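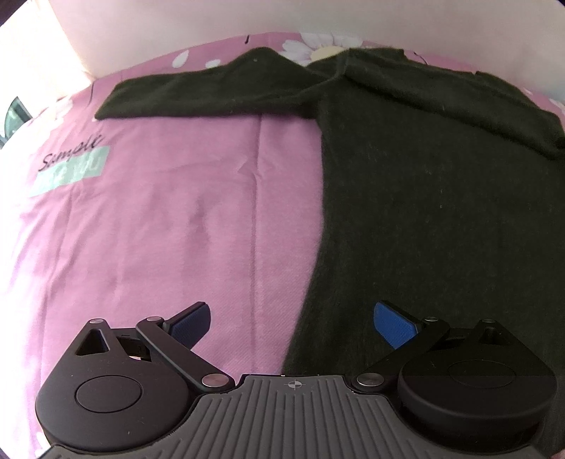 Dark jumper, pink sheet, and my segmentation model having a bit of a think.

I've spent most of the long weekend on sleeves. Specifically on how you tell a computer where a sleeve ends when the sleeve is lying across the rest of the jumper and the whole thing is so dark a green that it's practically black. I picked the worst jumper in the cupboard on purpose, and I'm now paying for it!

Quick catch-up for anyone who missed the September post: Trirnar is my little folding planner. It takes a view from the wrist camera, finds the bits of a garment that matter (cuffs, collar, hem), and picks where the two fingers should go next. The perception half is called Gronine, and it's the half that keeps me up. The planner half is mostly fine, touch wood.

So the first problem is colour. The outline against the bedsheet is dead easy, as you'd hope with something that dark on something that pink. But inside the outline there's hardly any contrast, and the spot where the sleeve crosses the top of the body all goes to mush. My edge detector was finding lint. Proper confident about it too, little specks of fluff labelled as seam candidates, dozens of lines of log output before it got anywhere near the collar. I've put a median filter in front of it and bumped the minimum segment length to 9 pixels, which got rid of nearly all the fluff and (annoyingly) a chunk of the real cuff as well.

Then there's the sheet. It's got big white daisies on it and a mint green label print that says "Simple" in loopy writing, and Gronine loves that label. It kept proposing the green rectangle as a separate piece of cloth, maybe a face washer, and the planner would dutifully queue up a grasp on it. You can't pick up ink, mate. Mircea Dumitrescu, who wrote the original version of the cloth mask, reckons I should add a depth check so anything flat with the sheet gets thrown out before it's scored. He's right and I'll do it this week, but I wanted to see how far I'd get on colour alone. Not very far, as you've probably gathered.

The collar was the nice surprise. Where the shoulder fabric bunches up you get a ridge, and the shading there is enough for the keypoint head to latch onto. I retrained on 270 frames with the exposure lifted and the collar error came down to 5 pixels. The cuff is still sitting at 66, so let's not pop the champagne.

One more for the tooling nerds: I've moved all my labelling over to Manau and it's so much nicer, mainly for the shortcut that copies a mask forward to the next frame. The export still writes the finger masks upside down though, so flip them before training or you'll lose a Saturday arvo like I did.

Depth check next, then the stripy cardigan.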